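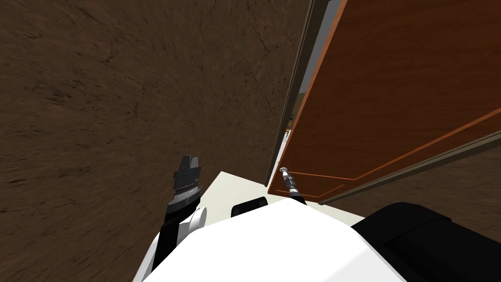
The Door Is Always Ajar

Omar Sleiman, Jan 17, 2024

I have spent a fair part of my adult life teaching robots to go through doors that don't exist. My mother believes I work in computers. My father believes I work in doors. On balance he is closer.

The doors live in a simulator we call Pestel, and the job is to gather examples. A person puts on a headset, takes hold of two hand controllers and steers a two-armed robot up to a door, and everything the person does is written down so that a learning system can later try to do the same. One go at it is an episode. We were asked for 400 episodes of doors by May, and I would like to argue that this was the wrong thing to ask for, even though we delivered it and were given a cake.

Consider what the robot sees. From its own head it looks down over a broad white chest with a little black block sitting on it, past two grippers held up like a man waiting for someone to hand him a baby. Beyond that there's a brown wall with the complexion of a dry dam, an orange-brown door standing open, and a sliver of the next room, pale and far away. That sliver is the whole point of the exercise, and it takes up less of the view than the robot's own shoulder does. Anyone who has moved a couch will know the feeling.

Now consider who is driving. Our best operator by any measure we keep is Kadri Avotiņš, who can put a robot through a doorway as if she were posting a letter. She never bumps the jamb. She never comes in at a silly angle and has to back out. Her episodes are a pleasure to watch, and I have come to think a model raised only on them would be like a child raised only by a concert pianist. It would have lovely manners and no idea what to do when the stool broke.

My own episodes are another matter. I clip the frame. I get the left arm too near the wall and have to think about it. I once spent most of an episode trying to turn around. Under the rules we wrote at the start, those were failures and went in the bin, and the bin by the end held 240 of them, a good many with my name on.

I want the bin back. Some of it is rubbish, I grant you: headsets that slipped, a sneeze, a long recording in which Efe Nwachukwu had put the controllers down to take a phone call and the robot stood looking at the skirting like a guest who has been told off. Leave those where they are. But mixed in with them are the ones where somebody got into trouble and then got out, and the getting out was exactly the part we threw away. The rule said a touch on the frame ended the episode, so the touch is where our teaching ends too.

Noura Awwad, who runs the collection and has more patience with me than the pay warrants, makes the opposite case well. A system that copies people copies all of it, she says, and if you show it enough people walking into walls it will conclude that walls are for walking into. Fair enough. I would only ask that we mark where the trouble starts and where it stops, and teach from the second half. She says that marking takes someone's time. I said it could be mine. There was a pause in which we both remembered how I am with paperwork.

The other trouble is variety, or what passes for it. Pestel will give you 100 rooms if you ask, and on paper that's splendid. I went through the list one evening and found that 38 of them had the same door in a different colour, already open by the same generous amount. The walls changed, and so did the furniture beyond. The hard bit stayed put. A house where every door is left ajar for you is a fine house, but I grew up with brothers and can report that there are others.

So my proposal for the next round is fewer episodes, worse drivers and meaner doors. Let Kadri do a third of them, and let the rest go to people who still bang into things. Keep the recoveries. Stop paying, in cake or otherwise, by the episode.

Noura has agreed to look at a sample from the bin, provided I label it first. I have made a start. The first one is mine, and I am stuck on where to mark the trouble, as it seems to begin before I've moved.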